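第三章　搬入、就位与首次通电

3.1 适用范围

本章适用于 Jatamier 系列单循环冷藏箱的落地安装，包括型号 Vanis 129 及其左开门变型。嵌入式机型的柜体开孔和门板连接不在本章范围内，见随机附带的 Sýkora 导轨套件说明。

安装前请通读本章。3.2 至 3.5 节可由用户自行完成；3.6 节所述的换向操作涉及拆卸门体，须由两人进行。
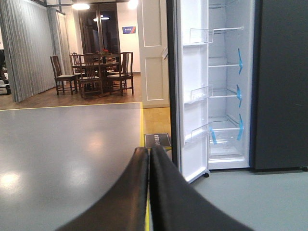 门体开启，可见白色门内衬和透明搁架 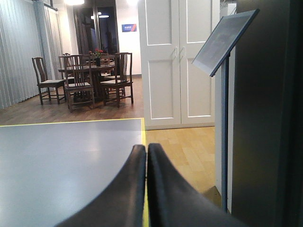

3.2 安装位置的选择

3.2.1 地面

安装地面应平整、坚实，能够承受满载状态下的整机重量。瓷砖、石材、实木地板和复合地板均可使用。地毯和软质地垫会阻碍底部空气流动，还会使调节脚下陷，不得铺设在机器下方。

浮铺式地板上安装时，应在调节脚下放置硬质垫片，垫片直径不小于调节脚底盘的两倍。垫片不随机供应。

3.2.2 通风间隙

箱体与周围物体之间应保留以下间隙：

顶部：200 毫米
背部：45 毫米
左右两侧：各 12 毫米

铰链一侧靠墙时，仅保留上述侧面间隙会使门体开启角度受限，内部抽屉可能无法完全拉出。此时应将铰链侧间隙加大，至抽屉可以自由取出为止，或者按 3.6 节更换门的开启方向。

注意：顶部间隙内不得存放物品。托盘、纸箱和织物会截留从背部上升的热空气，导致压缩机运行时间延长。

3.2.3 环境条件

机器应安装在干燥、通风的室内。以下位置不适合安装：

（a）阳光直射的窗边；
（b）紧邻灶具、烤箱、暖气片或其他热源处；
（c）未采暖的车库、阳台和地下室；
（d）可能溅水或需用水冲洗地面的区域。

无法避开热源时，应在两者之间加装隔热板。隔热板应覆盖箱体侧面的全部高度，且不得堵塞侧面间隙。

环境温度低于铭牌所示气候类型的下限时，压缩机可能长时间不启动，冷藏室温度显示会出现偏差。该现象不属于故障。

3.2.4 与相邻家具的配合

机器与高柜并排安装时，应先确定两者门扇的开启轨迹。轨迹相交时，应在高柜一侧加装限位铰链，或错开两者的前沿。机器前沿应突出于相邻柜体门板表面，突出量以门体侧面在开启过程中不接触柜门为准。

带有凸出拉手的柜门应把拉手高度一并计入。将拉手所在位置标在地面上，再用硬纸板模拟门体转动，可以在搬运前发现大部分干涉问题。

机器对面设有工作台时，门体完全打开后与台面之间应留有供一人站立的空间。

3.3 拆箱与搬运

小心：机器重心偏后。单人搬运可能导致倾倒和人身伤害。

3.3.1 拆箱步骤

1. 在靠近安装位置处竖直放置包装箱，确认箭头朝上。
2. 剪断打包带。剪断时用手按住带子，防止回弹。
3. 向上提起外纸箱，取下顶部和四角的缓冲件。
4. 两人分别扶住箱体左右两侧，将箱体略微后倾，由第三人抽出底托。没有第三人时，先抽出前半部底托，放平后再抽出后半部。
5. 撕去外表面的保护膜。保护膜应在通电前撕净，受热后残胶较难清除。
6. 打开门体，取出内部的固定胶带、泡沫块和附件袋。

附件袋内应有：制冰盒一个、蛋托一个、排水孔清洁棒一支、铰链孔塞若干、开口扳手一把、保修卡一张。缺件时请在安装前联系 Brastport 服务点。

警告：塑料薄膜和泡沫件可能造成儿童窒息，拆下后应立即移出儿童可触及的范围。

3.3.2 搬运姿态

搬运时箱体与竖直方向的夹角不得超过 45 度。楼梯转角处若必须加大倾角，应将压缩机排气管一侧朝上，并在就位后按 3.5.1 节延长静置时间。

不得通过以下部位提拉或推拉箱体：门把手、门体上沿、背部冷凝管、压缩机支架、电源线。

带有底部滚轮的机型只能沿前后方向移动。横向推动会划伤地板并损坏轮轴。移动前应旋起调节脚，并用胶带将门体固定在关闭位置。

在木地板上移动时，先铺设硬质纤维板，光滑的一面朝上。跨越门槛应使用斜板，不得以滚轮直接撞越。

3.3.3 检查

就位前检查下列项目，发现异常应停止安装：

外壳有无凹陷或穿孔；
背部管路有无弯折、油迹；
电源线绝缘层有无破损；
门封条有无脱槽、撕裂；
内胆有无裂纹。

管路附近出现油迹时，可能已发生制冷剂泄漏。此时应打开门窗，移除明火，不得插拔附近任何电器的插头，并联系服务点。

3.4 调平

调平影响门体的自动回位、噪声水平以及化霜水的排出。所需工具为随机扳手和一支长度适中的水平尺。

3.4.1 步骤

1. 将机器推至最终位置前方，保留从侧面操作扳手的空间。
2. 在箱体顶面沿左右方向放置水平尺。
3. 用扳手转动较低一侧的前调节脚。从上方看，顺时针转动使箱体升高，逆时针转动使箱体降低。
4. 左右水平后，将水平尺转为前后方向。
5. 同时、等量转动两只前调节脚，使箱体前部略高于后部，气泡向前偏移但不超出刻线。
6. 将门打开至半开位置后松手。门应缓慢向关闭方向移动。门向外移动时，重复第 5 步。
7. 用手轻推箱体上部的对角位置。箱体摇晃，说明有一只脚未承重，应旋出该脚至接触地面。
8. 将机器推入最终位置，重新检查第 2 步至第 7 步。
9. 拧紧调节脚上的锁紧螺母。

注意：推入过程中应在背后理顺电源线，避免其被箱体或滚轮压住。

3.4.2 门体下沉的校正

门体与箱体上沿不平行时，先确认箱体已经调平，再校正铰链。旋松下铰链的两颗固定螺钉，不要取下，抬起门体的开启侧至上沿平行，由另一人拧紧螺钉。校正后门封条应在四周均匀贴合。

检查贴合情况时，将一张纸条夹在门封条与箱体之间，关门后缓慢抽出。各位置应有相近的阻力。阻力明显偏小处，用温水浸湿的布敷在封条上，使其恢复形状，再重复检查。不得使用热风枪或开水。

3.5 首次通电

3.5.1 静置

就位后应静置再通电，使压缩机内的润滑油回流。

全程竖直搬运：静置两小时。
曾倾斜搬运：静置 12 小时。
曾平放运输：静置时间同上，并在首次通电后监听压缩机声音。持续的金属敲击声应立即断电处理。

静置期间可以进行内部清洁。

3.5.2 内部清洁

1. 取出搁板、抽屉和门搁架。门搁架应双手托住两端垂直向上提起，不得单侧撬动。
2. 用温水加少量中性洗涤剂擦洗内胆及拆下的部件。
3. 用清水擦拭一遍，再用干布擦干。
4. 用清洁棒疏通后壁排水孔，确认孔内没有泡沫碎屑。
5. 敞开门体晾干。
6. 装回全部部件。门搁架装回后应向下按压至卡扣完全入位。

玻璃搁板从低温环境取出后不得立即用热水冲洗。门搁架和抽屉不适用于洗碗机。

不得使用含氯清洁剂、研磨膏、钢丝球和溶剂。醋和柠檬酸溶液可用于去除内胆异味，但不得接触门封条。

3.5.3 电气连接

电源插座应带有保护接地，且在机器就位后仍可触及。插座位于机器正后方时，应另设可触及的断路开关。

不得使用移动插线板、定时插座、节能插座或车载逆变器供电。电源线长度不足时，由电工移装插座，不得接长电源线。

供电电压和频率应与铭牌一致。铭牌位于冷藏室左侧内壁下部。

警告：电源线损坏后，必须由服务点或具备资质的人员更换。

3.5.4 启动步骤

1. 将插头完全插入插座。照明灯在门体打开时应点亮。
2. 按住控制面板上的电源键三秒。显示屏亮起，温度数字闪烁。
3. 用加减键将冷藏室设定为四摄氏度。
4. 关闭门体。
5. 显示数字停止闪烁后，放入温度计复核。温度计应置于中层搁板中央的一杯水中，静置过夜后读数。
6. 读数符合设定值后方可放入食品。

通电初期，温度报警可能鸣响。按一次报警键可静音，报警图标在达到设定温度后自行熄灭。

断电后再次通电，应间隔五分钟以上。间隔过短时，保护电路会推迟压缩机启动，照明和显示不受影响。

3.5.5 正常运行现象

以下情况不需要报修：

箱体侧面和门框周围发热，夏季较为明显；
制冷剂流动产生的气泡声或嘶嘶声；
内胆热胀冷缩产生的轻微爆裂声；
后壁有水珠或薄霜，随化霜周期消失；
关门后短时间内再次开门阻力较大。

照明灯在门体长时间敞开后会自动熄灭，关门后复位。

3.6 更换门的开启方向

出厂时铰链位于右侧。换向所需工具：十字螺丝刀、一字螺丝刀、随机扳手、胶带。一字螺丝刀的刀头应缠绕胶带，以免划伤外壳。

小心：操作前拔下电源插头。门体较重，拆除上铰链后须由第二人始终扶住。

1. 清空门搁架并将其取下。
2. 用胶带将门体固定在关闭位置。
3. 撬开上铰链盖板，放在一旁。
4. 带显示屏的机型，先分离铰链处的插接件。按住卡舌后拔出，不得拉扯导线。
5. 拧下上铰链的螺钉，取下铰链。
6. 撕去胶带，将门体略微打开后向上提起，平放在软垫上，外表面朝上。
7. 将箱体后倾并支撑稳固，倾角以能够触及下铰链为限。
8. 拧下下铰链和对侧的调节脚，两者互换位置后重新安装。
9. 将门体下沿的限位块移至对侧。
10. 用孔塞封闭原有螺孔。
11. 将门体套入下铰链轴，确认垫圈未遗漏。
12. 安装上铰链，暂不拧紧螺钉。
13. 调整门体至四周缝隙均匀，然后拧紧。
14. 接回插接件，装上盖板。
15. 按 3.4 节重新调平。

换向后门封条在新的铰链侧可能出现褶皱，通常在使用数日后消失。仍有褶皱时，按 3.4.2 节处理。

左开门变型使用独立的铰链套件，订购时应向 Brastport 注明箱体序列号。两种套件的轴套外径不同，不得混用。

3.7 长期停用与再次移动

停用前按下列顺序操作：

1. 取出全部食品。
2. 按住电源键三秒关机，拔下插头。
3. 按 3.5.2 节清洁并擦干内部。
4. 清空背部蒸发皿。蒸发皿位于压缩机上方，由一颗螺钉固定，压缩机冷却后方可触碰。
5. 将门体固定在微开位置，使空气流通。

门体固定件应可靠，防止儿童进入箱内后门体关闭。

再次移动前，用胶带固定搁板和抽屉，旋起调节脚，按 3.3.2 节搬运。移动至新位置后，调平和静置的要求与首次安装相同。

3.8 安装记录

安装完成后填写下表，与保修卡一并保存。服务点在上门前可能要求提供表中内容。

型号：
序列号：
安装房间：
铰链位置（左／右）：
静置时长：
首次设定温度：
复核温度：
使用垫片（是／否）：

序列号印在铭牌第二行，以字母 V 开头。铭牌不得揭下或涂改。

控制面板的按键功能、温度设定范围及报警代码见第四章。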